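When Robots Join the Packing Room

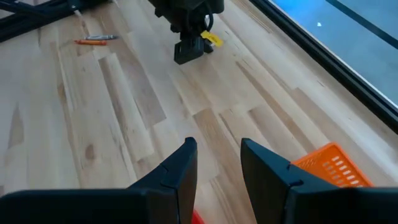
Griser is a company that packs art kits for schools. A kit is a box of supplies that a class opens at the start of a project. People used to do every step of the packing by hand, and now robots do part of it. A robot of this type is called an arm. It is bolted down at one end and has joints, like your shoulder, elbow and wrist. At the other end is a gripper, a tool that opens and closes to hold things. Small items are practice work for a gripper. Two crayons lying side by side on a wooden table, one gray and one orange, are easy for you to pick up one at a time. The arm has to work out where each crayon is, which way it points and where the two black fingers should close.

How does the arm know where to go?

A camera near the gripper sends pictures to a computer. The computer compares them with many pictures it has stored. Then it sends numbers to the motors in the joints. Each motor turns by a set amount. If the crayon has rolled, the numbers must be worked out again.

What did the people do before?

Przemysław Wilczyńska has worked at Griser for 11 years. For most of that time the job was filling boxes. One large order had 339 kits, and each kit needed the same items in the same order. Hands and wrists get sore from repeating one movement all day. This is called repetitive strain.

What do they do now?

Packers at Griser now spend part of the day checking. They look at finished kits and take out any item that is broken or in the wrong place. They also refill the supplies and stop an arm when it makes a mistake. Wilczyńska took a training course in October that lasted 40 hours. It covered how to restart an arm, how to clean a gripper and when to press the stop button.

Is everyone pleased?

Opinions differ. Some packers like having less lifting and reaching. Others miss talking across the table, which is harder when the work stations are farther apart. Two packers moved to the Velach warehouse, where orders are still packed by hand.

Words to know

Automation: using machines to do a task that people did before.
Gripper: the part of a robot arm that holds things.
Joint: a place where the arm can bend or turn.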